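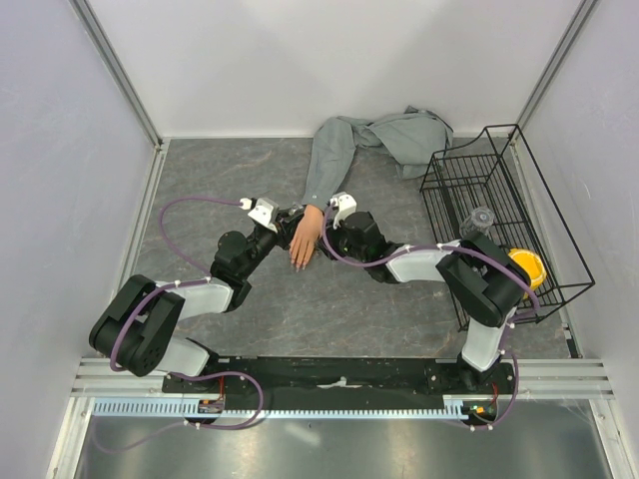 Grudimen two-arm bench cell – buying and planning notes

Print this page | E-mail this page

Two arms, one shared mounting plate, walled on three sides. Sold as a complete cell or as a bare kit if you already have an enclosure. Most customers use it for garment handling – sleeves, cuffs, getting a shirt onto or off a hand form – and for small tabletop jobs with containers and baskets. If your work is heavier than a folded sweater, look at the floor-standing Penton cell instead.

What comes with the complete cell

Two arms with grippers, white finger pieces fitted
Mounting plate and front rails
Gray floor panel, marble pattern
White back wall and side walls, metal frame
Cables, clips, one controller board per arm
Setup guide and one remote session with our support desk

Not included: computer, table, mannequin hand, garments, baskets, anything you want picked up. Customers forget the hand form all the time and then lose a week. Order it with the cell (Livgate accessory list, page 2).

Table and space

Table needs to be 165 cm wide at minimum. Not 160, we have had that argument. Depth 80 cm is fine for the cell but leave room at the front for whoever resets the work. Table must not rock. Shim it or bolt it down before you put the cell on, not after.

Lifting weight of the boxed cell is 40 kg so plan on two people. Goes through a normal office door in its packing if you take it in sideways.

Power: two ordinary outlets, same circuit. No compressed air needed, grippers are electric.

Budgeting

People price the arms and stop there. Don't. Lines to put in your request:

Cell, complete or kit
Spare finger pieces – these are the wear part, buy one extra set per cell
Spare cable set
Hand form and stand-in garments
Lighting if your room is dim or has a big window
Computer
Staff time for setup and resets

Last one is the one that gets cut and it shouldn't be. Somebody has to put the shirt back every time. On cloth work the reset can take longer than the job itself, depending how messy you want the starting pile.

Finger pieces are sold in pairs, left and right. Order code 253-L and 253-R. Please check which you need before calling, they don't swap over. A used pair can go back on for practice runs but dont mix old and new on the same job.

Kit or complete?

Kit is cheaper and ships sooner. Take it if you have a frame and a workshop. Take the complete cell if more than one team will share it or if you plan to buy a second – matching walls and floor make it much easier to move a job from one cell to the other. Joscha Teuber at our Després office looks after kit orders and will want a sketch of your enclosure with inside measurements. Inside, not outside!

Cables

Leave slack at the wrist. A cable pulled tight will stop the arm short of full reach and you'll think its a software problem. Clips go on the links, loop stays free at the joints. Check the clips monthly. Keep any loop hanging in front of the rails clear of sleeves, bags and chair arms.

Walls

Yes you can run without the side walls. Cloth slides off the edge and the background changes every time someone walks past. We recomend keeping them. Replacement panels in white only.

Lead times

Complete cell: ask, it changes. Kit: normally from stock. Spares go out next working day if the order is in by noon. Schools and labs with a May year end should get the purchase order to us early in the month, everyone's arrives in the last week.

Prices and quotes

Prices are by quote. Send us the number of cells, delivery address, table size and a line or two on what the arms will be handling. Quotes go through Shirley Bouchard. For questions about whether a garment or object is suitable, Apostolos Stefanou – post him a sample, he'd sooner have the real thing than a spec sheet. Samples are returned if you include a label.

Page updated 28/05/2022

Print this page | E-mail this page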